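Accueil | Le cabinet | Nos soignants | Vie du centre | Comptes rendus | Contact

Centre de santé Vinora
Compte rendu de la réunion d'équipe, 8 décembre 2023

Présents : Araceli Barajas, Edivaldo Guerra, Yulan Tang, Iraís Robles et moi, Jui-lin Man, qui tiens la plume (encore !).
Excusés : le site de Lostholm, retenu par les vaccinations.

Bon, on a commencé avec dix minutes de retard parce que la salle du haut était prise et qu'il a fallu redescendre les chaises. Araceli a ouvert la séance en relisant le compte rendu précédent. Une seule correction : j'avais écrit que la consultation du soir fermait à 19 h, c'est 19 h 30. Pardon à tout le monde, c'est rectifié. Adopté.
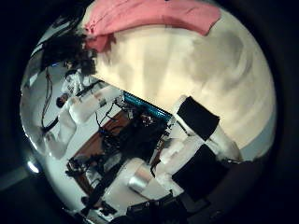

Compte rendu – page 2

Rappels de rendez-vous

Gros morceau de la réunion, et je dois dire que j'y tenais. Depuis la rentrée, nous avons eu 416 rendez-vous non honorés sur les deux sites, Hodholm et Lostholm confondus. Yulan a sorti le détail par créneau et, sans surprise, c'est le début d'après-midi qui souffre le plus. Je trouve ça énorme ! Edivaldo est plus philosophe que moi, il pense qu'une partie vient des gens qui essaient d'annuler et qui tombent sur la ligne occupée. Il a sans doute raison, j'ai moi-même appelé l'accueil la semaine passée pour tester et j'ai raccroché avant la fin de la musique.

On s'est mis d'accord sur un SMS envoyé deux jours avant, avec la possibilité de répondre « annuler » directement. Iraís voulait aussi un message le matin même. On en a discuté un bon moment (moi j'étais pour, Araceli contre, elle reçoit déjà trop de messages dans sa propre vie) et finalement on essaie avec un seul rappel jusqu'à fin janvier. Yulan prépare le texte. Je lui ai demandé qu'il soit court et qu'il y ait l'adresse du bon site, parce que les patients qui arrivent à Hodholm alors qu'ils sont attendus à Lostholm, on connaît.

Reste la question de ceux qui n'ont pas de portable. Edivaldo propose que l'accueil les appelle, un petit quart d'heure en fin de matinée. L'accueil n'était pas représenté, donc on ne décide rien dans son dos, je leur en parle. 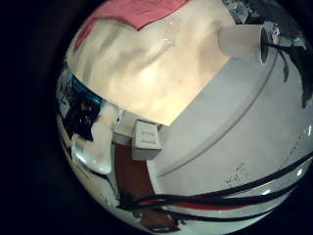

Tissu rose et surface crème.

Livret de sortie après petite chirurgie

Iraís a apporté la nouvelle version du livret et franchement, bravo, c'est bien plus clair que l'ancien. On a passé chaque page en revue. La partie sur la douche et le changement de pansement me plaît beaucoup, les phrases sont simples et on y trouve enfin le numéro à appeler le week-end. En revanche, Edivaldo bute sur le mot « exsudat » et moi aussi, on va mettre « liquide » et puis voilà. Araceli souhaite que la liste des signes qui doivent faire appeler (fièvre, rougeur qui s'étend, douleur qui augmente) passe en première page au lieu de la dernière.

Pour l'impression, la maison Ibarra nous fait un prix à partir de 1 000 exemplaires. Je trouvais ça beaucoup pour un texte qui va encore bouger, alors on commence par 200, tirés sur notre imprimante, et on passera commande quand les retours des patients seront arrivés. Iraís s'occupe de recueillir les remarques, elle a déjà prévu une boîte à l'accueil.

Traductions : Yulan relit la version chinoise, il nous manque encore quelqu'un pour le portugais. Edivaldo a regardé ses chaussures puis s'est proposé, merci à lui !
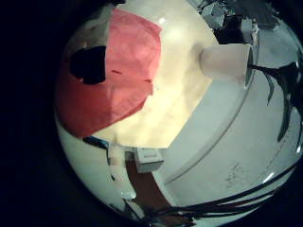
Gardes et congés de fin d'année

Le planning de décembre est presque bouclé. Il reste 3 demi-journées à couvrir à Hodholm entre Noël et le jour de l'an. Je prends la première, Araceli la deuxième, et pour la dernière on attend la réponse de Lostholm. Si c'est non, on ferme l'après-midi et on met une affiche avec le numéro de garde, comme l'an dernier. Merci de noter vos congés dans le tableau partagé et pas sur des petits papiers glissés sous ma porte, j'en ai retrouvé un dans ma poche de manteau.

Questions diverses

La fontaine à eau de la salle d'attente fuit de nouveau, le réparateur est prévenu. Araceli rappelle que les ordonnances non retirées sont gardées un mois dans le classeur vert. Yulan demande si l'atelier « bien prendre son traitement » reprend en janvier : oui, même salle, même heure, je relance les inscrits.

Edivaldo aurait aimé parler du stationnement des vélos mais il était tard et tout le monde avait faim, ce sera le premier point la prochaine fois.

Séance levée à 13 h 15. La date de la prochaine réunion sera envoyée par courriel.

Jui-lin Man

Partager (3) | Commenter (0)

© Centre de santé Vinora | Nous contacter | Haut de page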